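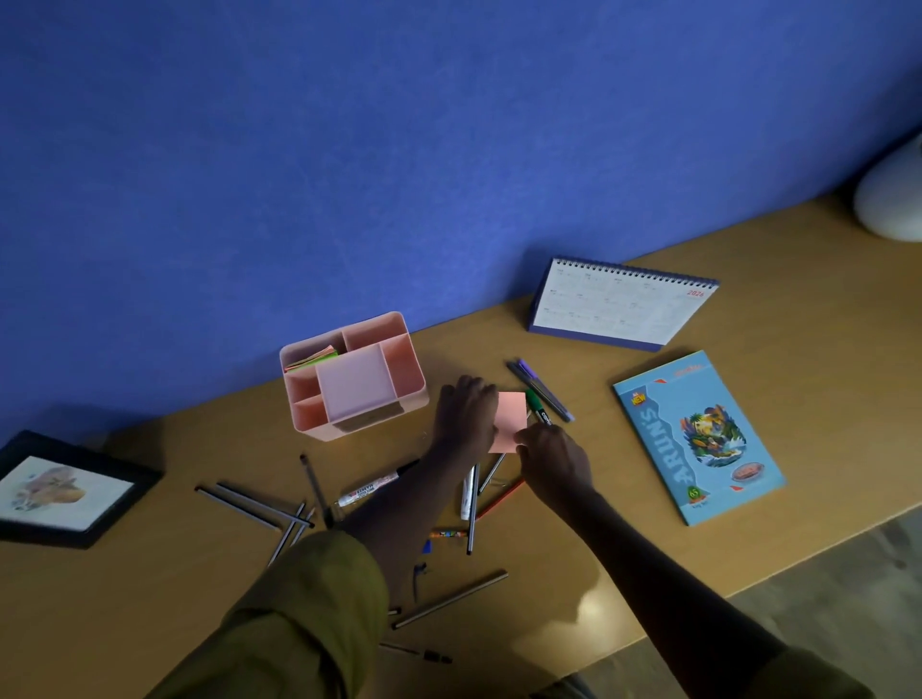

제4강 유인물: 회의록 쓰기

회의록은 아무도 읽지 않다가 분쟁이 생긴 날 모두가 읽는 문서다. 그날을 위해 쓴다. 지난 강의에서 나눠 준 바드소프 주민협의회 회의록은 76쪽인데, 결정 사항은 2건이다. 나머지는 주차 이야기다.

기본 원칙. 결정, 담당자, 기한을 먼저 적는다. 발언은 결론에 영향을 준 것만 남긴다. "활발한 논의가 있었다"는 문장은 쓰지 말 것. 싸웠다는 뜻인 줄 다들 안다.

초안은 회의 당일에 정리한다. 하룻밤 지나면 메모 속 '그 건은 그렇게'가 무슨 건이고 어떻게인지 본인도 모른다.

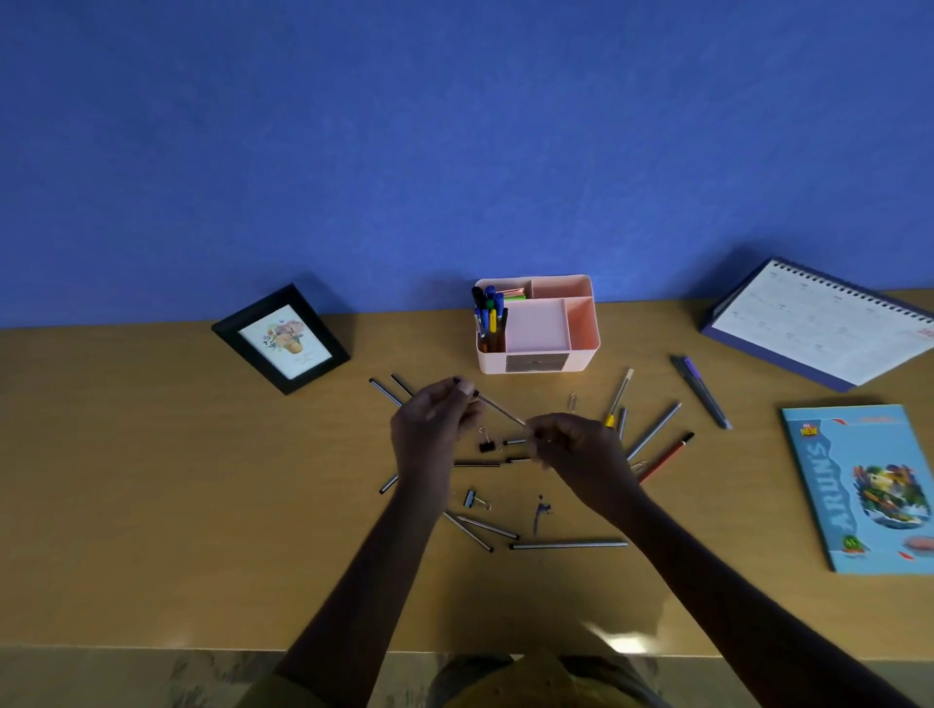 반대 의견도 회의록에 적어야 하는가?
발언자가 기록을 요청했거나 표결에 부쳤다면 적는다. 이름과 요지 한 줄이면 되고, 말투까지 옮길 필요는 없다.

약어는 처음 나올 때 풀어 쓴다. 스쿠스텐 사례에서는 '발티'가 발티두스 사업인지 발티두스 담당자인지를 두고 회의를 한 번 더 열었다. 물론 그 회의에도 회의록이 있다.

확정 절차. 초안을 참석자에게 돌리고 수정 요청은 서면으로 받는다. 기한이 지난 요청은 다음 회의 안건으로 넘긴다. 자기 발언을 더 똑똑하게 고쳐 달라는 요청은 정중히 거절한다. 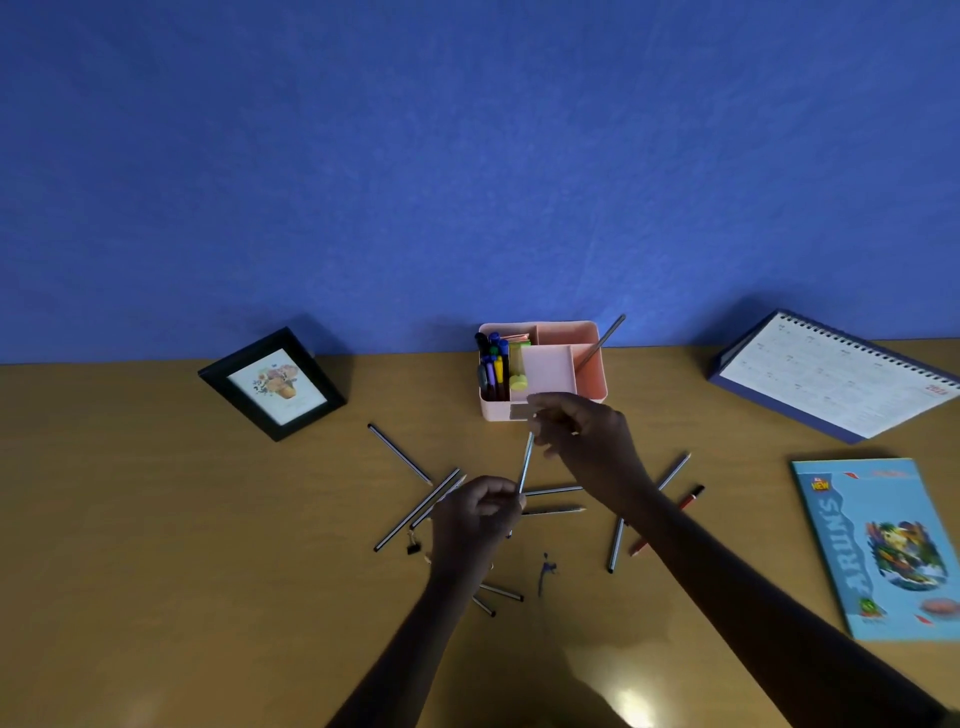
덱스터 벨몬테는 지난 학기 강의평에 녹음이 있는데 왜 굳이 손으로 요약하느냐고 적었다. 녹음은 332분이었고, 그걸 다시 들은 수강생은 아직 없다.

과제: 2월 회의 녹취록을 2쪽 이내로 줄여 올 것. 글자 크기를 줄이는 것은 요약으로 치지 않는다.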